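Tidying up with Orkanora

The kettle had just gone on when I got to the workshop, which suited me fine as I'd been on the train since six in the morning and had eaten nothing but a banana. Mwangi Shirima was on his knees under a bench looking for a hex key. "Give me a second," he said, to my shoes. "I had it a minute ago."

I'd come to Vemia to hear about Orkanora, the bench-tidying kit that Mwangi and his business partner Burgi Widmer have been renting out to small repair shops since June. If you haven't come across it: it's a robot arm with a two-fingered gripper, a little camera down by the wrist, and a box of software that learns where your hand tools live. You work, you drop things wherever you like (I'm very good at that part), and at the end of the day the arm puts them back. I've wanted one of these since I was about nine, so I'm not going to pretend I turned up neutral.

My first question was the obvious one, why hand tools?

"Because I was fed up with paying people to sort them," said Burgi, handing me a tea. She used to run a phone and watch repair counter in Pasau, with four benches going at once, and she says the last half hour of every shift went on putting things away. "You'd have a lad who could replace a tiny connector with his eyes shut, and he's standing there sorting screwdrivers. It drove me up the wall."

Mwangi had found his hex key by now and came to join us. He did the early software on his own, at home, with one secondhand arm clamped to his dining table. He told me he began with spanners, thinking they'd be easy, and gave up on them for months. Spanners lie flat, and the fingers couldn't get under them. "Screwdrivers I thought would be horrible, and they're lovely. You stand them up in a tray and there's something to get hold of."

Well, lovely most of the time! He admits that a cluster of them is a different story. Handles lean on each other, a shaft crosses another shaft, somebody has put one in the wrong way up. The arm has to decide which one it can take without knocking the rest over, and for a long while it simply went for the nearest and hoped.
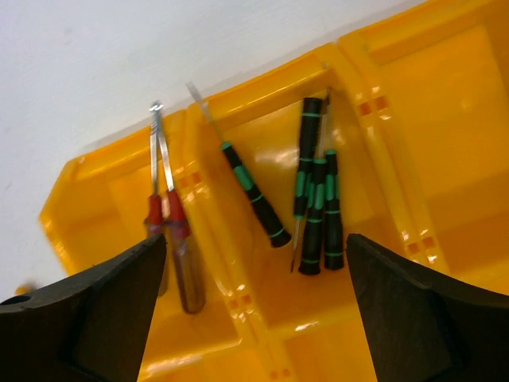

Uriel Quiroga told me over the phone that the upside-down ones were what sold it to him. He has had Orkanora on trial for two months at Gallardo, his repair shop, and he'd expected it to give up the moment his staff were careless. "They're always careless," he said. "I'm careless. If it only works in a tidy shop then I don't need it, do I?" He reckons it copes with most of the mess, though he did grumble that it's slow, and that when it isn't sure of a tool it stops and asks you on the little screen, and carries on asking until someone walks over.

I put that to Burgi and she laughed. "He's right, it nags. We had a version that didn't ask, and it put a scalpel in with the pens. I'll take the nagging."

How slow is slow, then? Mwangi turned his laptop round to show me the log from their own test bench. Their longest run so far was 553 picks, and 76 of those ended with the arm stopping for help. He wasn't embarrassed by the second number, but he wasn't pleased with it either. A lot of them were thin handles standing close together, where the fingers are wide compared with what they're trying to hold. They've been trying slimmer fingertips. The first lot snapped. The second lot didn't, but they bent, and Burgi keeps one on her key ring.

I asked what a customer has to do on day one, as that's the bit that usually puts me off anything with a plug. Bolt the arm to the bench, said Mwangi, put your trays where you want them and lead the gripper round by hand so it knows where each one is. You don't have to buy their trays. They like a strong plain colour, mostly because dark handles show up well against it, but Uriel has kept a couple of old biscuit tins in the line-up and they get on with it.

"Clear plastic is a pain," Burgi put in. "Clear handles too, some days. Depends on the light."

The rental side is where I'd have liked more detail. They charge by the month, the price depends on how many benches you have, and neither of them would give me a figure to print while they're still working it out with the trial shops. What they would say is that a visit from their fitter, Sølve Sjöberg, is included, and that he'll come back if you move the bench. Moving the bench is apparently what everyone does in week two.

And would Burgi have bought it herself, back in Pasau? She thought about that for longer than I expected.

"For four benches, yes. For one bench I'd have told myself to be tidier." She looked over at Mwangi's desk, which had cables and two mugs and half a sandwich on it. "I'd have been lying, mind."

I had a go before I left. I led the gripper over to a tray, pressed the button to save the spot, and felt ridiculously pleased with myself. Then I did the next one and forgot to press the button, so it had to be done again. Mwangi was very nice about it. They're taking names for the next round of trials now, and they'd especially like to hear from bicycle shops, as he wants another try at those spanners.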